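Kurup group reports gains in towel folding from home recordings

Jun 2, 2025

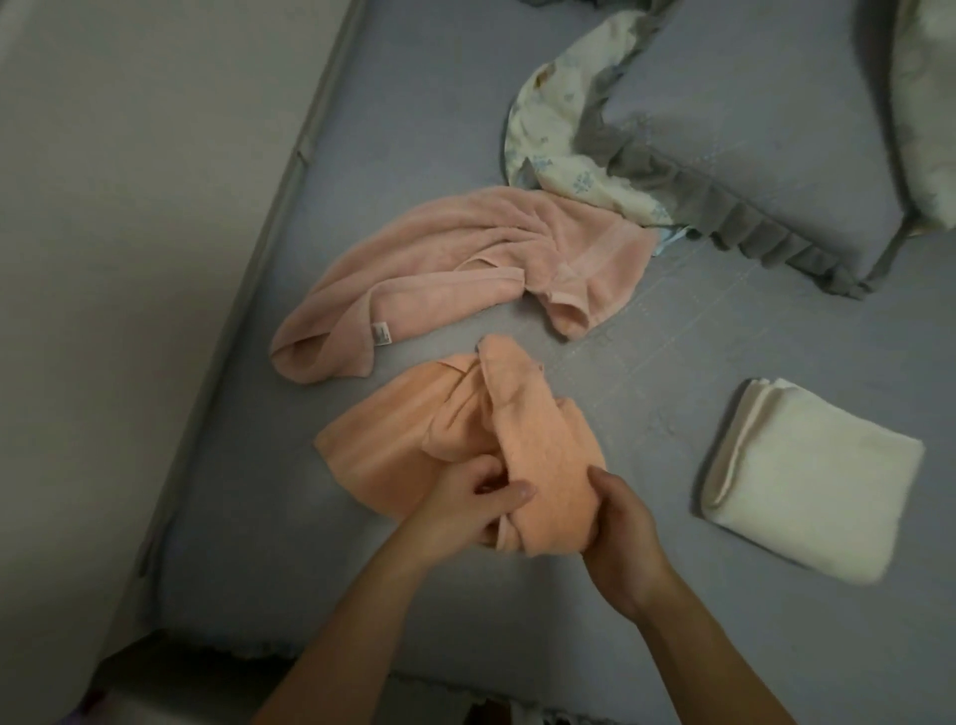

Folding an orange towel on a bed, with a pink towel and a folded off-white one alongside.

Researchers at the Kurup Laboratory in Kalledden have published results from a study on teaching robots to fold household linen, using recordings of people doing the same work at home.

The study, carried out under the Gisavton programme, set out to test whether a folding method learned mainly from human hands could be passed to a two-armed robot with little extra training on the machine itself. Towels were chosen as the first item. They are simple in outline, but they twist and bunch easily, and a robot must often find a corner or an edge before it can begin.

The training set consisted of 1000 recordings made from head height in ordinary homes. Participants were asked to fold at their usual pace and were given no instructions on style. Beds, sofas and kitchen tables were all accepted as working surfaces, and other linen was allowed to remain nearby. A further 100 recordings were made with the robot under direct human control.

The method, named Kurnel, divides each fold into short stages according to how the hands meet the cloth: gripping, pressing, spreading and letting go. It then learns which stage should follow from the present shape of the towel. Earlier work by the group had treated the whole fold as a single movement, and it tended to fail when a towel started out rolled or partly covered by another item.

In the final test the robot was given 250 attempts, each beginning with a towel dropped on to a mattress. It completed 200 of them to the standard set before the trial, which required a flat rectangle with no corner showing outside the fold. Most of the failed attempts involved towels that had twisted along their length. In several cases the robot pressed on the roll without opening it first.

The laboratory noted that the present system remains much slower than a person and has been tested only on plain towels. Thin fabrics, fitted sheets and clothing were outside the scope of the work. The robot also worked from a fixed stand, so the reach of its arms limited the size of towel that could be used.

A second stage of the programme will examine pillowcases and larger bath towels. Recording for that stage begins in June, again in homes in the Kalledden area. Households wishing to take part may apply through the laboratory's enquiries desk.

The full report, including the test standard and a list of failed attempts by type, is available from the Kurup Laboratory on request.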